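FILM NIGHT NEWS

Friday 14th February, doors 7.15

OK quick one this time, typing this in between two other jobs so forgive the state of it. Valentine's screening first, then a write-up of last time, then parking (again).

Yes we know it's Valentine's. No we are not showing a romance. The vote went 44 for the thriller, 30 for the weepie, so the thriller it is. If your other half wanted the weepie, talk to them, not us. It's called The Sadowski Account and it's a slow one. Two hours and a bit. Bring a cushion if your back is like mine.

What it's about, without giving anything away: a bookkeeper at a small shipping firm finds a payment she can't match up, asks one question too many and then her boss stops coming to work. Most of it is people in offices being polite to each other. Sounds dull. Isn't. I watched it on my laptop in August with the windows open and the neighbors mowing and I still jumped at the bit with the elevator. You'll know it when you get there.

Not one for kids. There isn't much blood but there's a scene in a parking garage that goes on and on, and the language is what you'd expect. We'd say leave anyone under 15 at home.

Subtitles will be ON. Last month we forgot and half of row three missed the whole of the courtroom part. Sorry about that.

LAST TIME: VINDHAM

So, Vindham. Thirty-four of you came out in the sleet, thank you. Opinions were all over the place, which I like.

I'd wanted to see it since the trailer came out. The trailer makes it look like a ghost story. It's really a family falling out over a house, with maybe ten minutes of ghost, and if you came for the ghost you were annoyed. Heard that a lot in the coffee line. For me the first hour was great. Two sisters, one will, nobody saying what they mean. The dinner where the older one keeps passing the potatoes and won't pass the salt, so good. And the music stays out of the way for once.

Then the last half hour. Hmm. It's like a different person wrote it. Everyone starts explaining things. The younger sister gets a speech on the stairs that tells you what you'd worked out 40 mintues earlier, and the ending is two endings, pick one and stick with it please. Still think about the first one though. The slow walk back to the car.
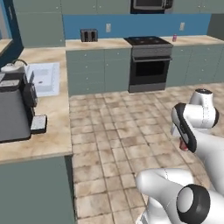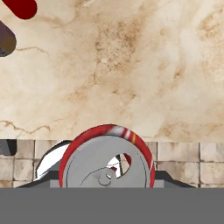
Computer-rendered views: the tiled kitchen floor, then beige marble.

Score cards came back at three and a half out of five, which sounds right to me. Best comment on a card: "too many stairs." Worst: a drawing, won't be printing that.

If you liked it, try Dodari, same director, made earlier and a lot cheaper. Black and white, one location, a man waits for a ferry. I prefer it, might be alone there. The library has a copy, or did. It's only 80 minutes and the ferry does come, that's not a spoiler, it's on the cover.

If you hated it, well, you'll probably hate that one too.

COMING UP

Still sorting the spring list. We've got 4 slots and far too many suggestions. Definite so far is Prisley, the comedy about the town band that gets booked for the wrong funeral. I've not seen it. Three separate people have told me I'll love it, and that usualy goes badly. We'll see. The other slots are open, so put titles in the box by the door or reply to this email. Please write the year down if there's more than one version, we got caught out that way before and sat through the wrong remake.

No musicals until the left speaker is fixed.

BITS AND PIECES

Same ticket price as before. Pay at the door, cash or card, card reader is slow so cash is kinder.

Parking: use the lot behind the bank. Do not park across the bakery's gate. They start work at 3 in the morning and they will have you towed, ask the owner of the green hatchback.

Chairs. The ones with the blue tape under the seat wobble. More tape on order.

Popcorn is back, salted only. Sweet kept welding itself to the machine.

Somebody left a gray scarf and one glove after Vindham. Both are in the ticket drawer. Come and get them before they get adopted.

Phones off means off, not face down and buzzing on a wooden chair.

Doors 7.15, film at 7.45, no trailers this time as it's a long one. See you there.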